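Manual Separation and Bundling of Wired Connectors at an Assembly Bench
Final project report, Production Methods
Wendy Tapley and Brynhildur Toft

1. Background

Tarholm assembles small electronic units whose circuit boards arrive at the bench with red, black and blue leads already attached. The leads are thin and flexible. When the parts are tipped out of a bag they come to rest as one mass, and an operator has to pull each part free before it can be checked and bundled. The supervisor on the line regarded this step as a bottleneck but had no figures for it. Our project was to describe the step, time it, and propose changes that would not require new equipment.

2. Scope

We looked only at the untangling and bundling of wired parts. Soldering, board testing and final packing were left out. All timing was done at one bench position during the morning shift, on a Wednesday, with a second visit in March to repeat the measurements under a changed layout.

3. Method

One of us timed and the other recorded. A cycle began when the operator's hand first touched a part in the heap and ended when the part was released onto the bundle. Interruptions for fetching material were logged separately. We recorded 152 cycles in total, split between the two layouts. Times were entered into a Brollden logging sheet and checked against the written notes the same evening. Two cycles in which a lead was dropped on the floor were kept in the data, as dropping is a normal part of the work.

The layouts were as follows.

Layout A (existing): incoming parts in one heap at the left, finished bundle at the right, both directly on the bench top.

Layout B (trial): incoming parts divided into three smaller heaps before work began, finished bundle at the right, all connectors turned the same way.

4. Observations

The time needed to free a part depended mainly on how many loose wire ends crossed it. Parts near the outside of the heap came away with a single pull. Parts from the middle usually brought others with them, and the operator then had to set these down and start again. Pulling by the leads was faster than reaching in for the board, but it puts load on the solder joints. The work instruction does not say which grip to use, and we saw both.

Once a part is free, its leads are straightened between the fingers of both hands and laid in line with the rest of the bundle. The connectors are kept together at one end.

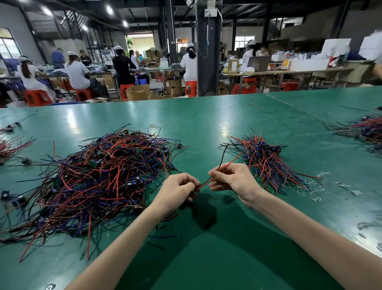

Straightening is short compared with separation, and it varied little between the layouts. Its main effect comes later. A bundle with its connectors grouped can be picked up in one movement at the next position, while leads pointing in several directions have to be sorted a second time.

Scraps also collect on the bench over a shift, mainly wire offcuts and packaging film. The green bench surface makes red offcuts easy to see. Black ones are harder to find among the leads.

5. Results

Layout B gave shorter and more even cycle times. Most of the gain was in the slowest cycles, where a part had been held by several others. Dividing the heap took extra time at the start of each batch, and for small batches this canceled the benefit. For a full batch of 4000 parts we expect Layout B to be worthwhile — provided that the heaps are not pushed back together as they shrink, a habit we noted in the trial.

6. Recommendations

Divide large batches before separation starts. State the grip in the work instruction: hold the board or connector, not the lead. Clear offcuts at each break. Ask the supplier, Randix, for a quote on parts tied in small groups.

7. Limitations

Only one bench position was studied, and the operators knew they were being timed. Damage to solder joints was not measured. A follow-up should include a pull test on parts taken from both layouts.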